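Notebook, glue and size bench

Carrying on with the hide glue trials for the Lunde chair. The old joints on the back legs have failed at the shoulder and the glue left in the mortises is dark and crumbly. It comes away with a damp swab, so I'm fairly sure it is animal glue and the first repair at least. The later one on the left arm is something else, rubbery and yellow, and won't shift with water. Left that for now.

Soaked a fresh lot of the Gekby pearl glue overnight, one part glue to 2 of water by weight. It had taken up nearly all the water by morning. Warmed it in the double pot and kept it at 50, with the lid on between uses. It went stringy when I let it creep up last time and I threw that pot away.

Test joints are beech offcuts, end of the same board, planed and then left alone. No toothing. Numbered in pencil on the end grain. Series A is glue straight from the pot on cold wood, series B is the same glue on wood warmed on the radiator shelf. Clamped both and left them overnight before touching them.
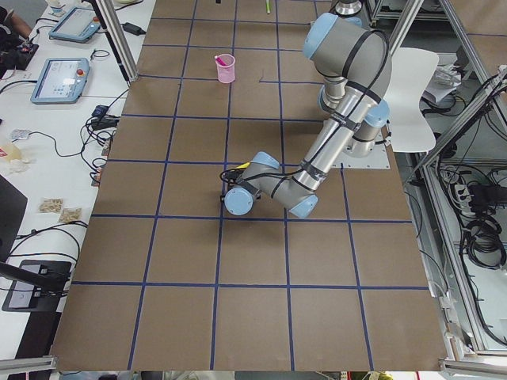

Perncombe, May

Series A out of clamps first. Three of them opened at the line with hand pressure and the glue had skinned before the faces met, you can see the brush marks still in it. The others held but I don't trust them. Series B all held. Broke two of those in the vice and the wood tore before the line did, with long fibres left on both faces.

So warm the wood. I knew that from the stool job and should have written it down then. The working time on warm wood is long enough to get a tenon home and a clamp on without rushing, provided everything is laid out first and the clamp is already set to width.

Tried a little urea in a small jar to see if it would buy more time. It does, but the glue stays soft at the edges the next day and I don't want that in a chair that people will lean back in. Jar labelled and put on the top shelf. Please don't use it for anything structural.

The Warura scales are drifting again. They read 122 for the small brass weight after warming up and something else before, so switch them on when you come in and leave them on. All the weights in this entry were taken after they had settled. I haven't gone back to correct the ones in the last entry.

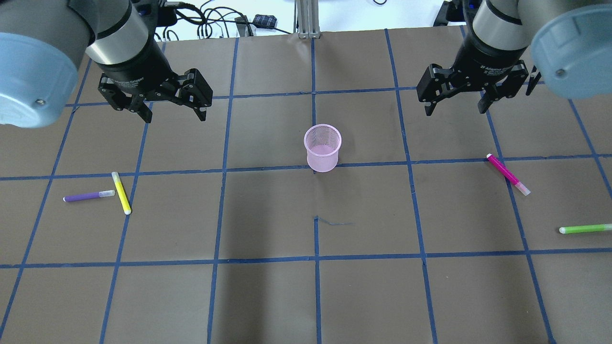
Second thing to sort out is the loose tenon on the right rear leg. It has shrunk across the width and rocks in the mortise. I'd like to avoid cutting anything off it. Plan is to size the end grain with thin glue, let that dry, then add a shaving of beech to one cheek and pare it back until it slides in with a push. Paper under the shaving would make it easier to undo later, but I think it would be too weak there.

Sized the tenon at the end of the afternoon. Thin mix, brushed on warm, wiped off the shoulder straight away. It soaked in fast on the end and hardly at all on the cheeks.

The rubbery stuff on the left arm softened with acetone on a swab under a bit of film. Slow going - the finish next to it started to bloom, so I stopped. Will try a smaller swab, and wax the finish first as a barrier. If that doesn't work it will have to be scraped.

Still to do: shaving for the tenon, dry fit of the whole back, order more pearl glue (the Gekby tin is over half gone), cauls for the curved rail. Cork facing for the cauls is in the drawer with the veneer pins.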